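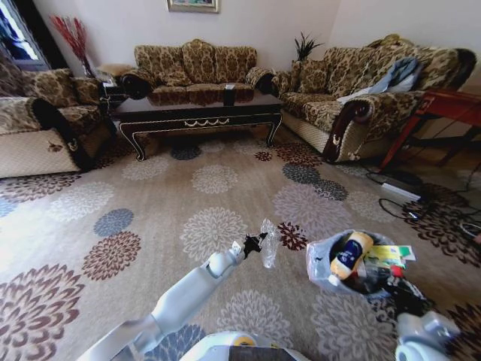
Figure 1. Bag with waste, living room carpet.

Steaming Time and Texture of Rice Flour Cake
Project report, Basic Food Preparation, Sultstead
Wubit Kumsa
Tuesday, March 20, 2018

1. Purpose
The purpose of this project was to learn how the resting time of the batter changes the texture of a steamed rice flour cake. In my first trial the cake was heavy at the bottom and had big holes at the top. I wanted to know if the steaming was wrong, or the resting.

2. Ingredients
For one batch I used 1000 g of rice flour, 1000 ml of water, sugar, dry yeast and a little salt. I divided each batch into four small tins. All flour came from the same sack, Delten, lot 2251, so that the flour is equal in every trial.

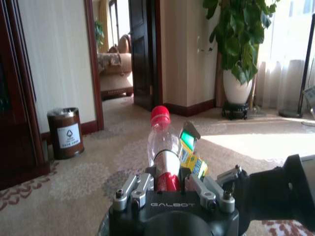

3. Method
The water was warmed until it felt like the skin of the hand, and the yeast was dissolved in it with one spoon of sugar. Then the flour was added slowly and mixed until no lumps stayed. The first tin was steamed immediately. The second rested 30 minutes, the third one hour and the fourth two hours. I wrapped the lid of the pot in a cotton cloth, so the drops did not fall on the cake. Every tin was steamed for 25 minutes on medium fire.

4. Results
The tin without rest was flat and a little like rubber. After 30 minutes the cake was higher but still wet in the center. The tin with one hour of rest had small, regular holes and was easy to cut. The tin with two hours was the highest, but it tasted sour and sank when I took it out. 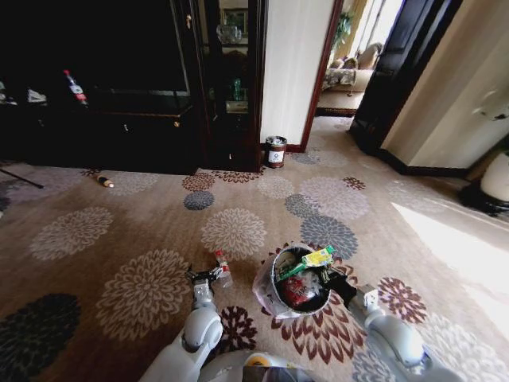 Sulastri Hutapea wrote on my draft that two hours is not too long if the kitchen is cool, and that I should give the room temperature for each trial. She also asked why I did not try less yeast. I measured the temperature only on the last day, and this is a weakness of the report.

5. Tasting
I gave out 52 pieces in the Greltgate dining room. Most people preferred the cake with one hour of rest. A few liked the sour one better and ate it with coconut. 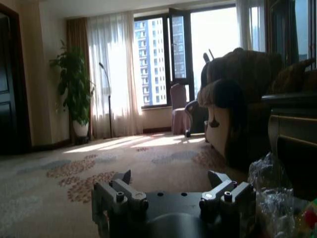
6. Next steps
In April I will repeat the one hour and two hour trials with half of the yeast, and I will write down the temperature each time. I also want to compare a metal tin with a banana leaf cup, if I can find leaves that are big enough.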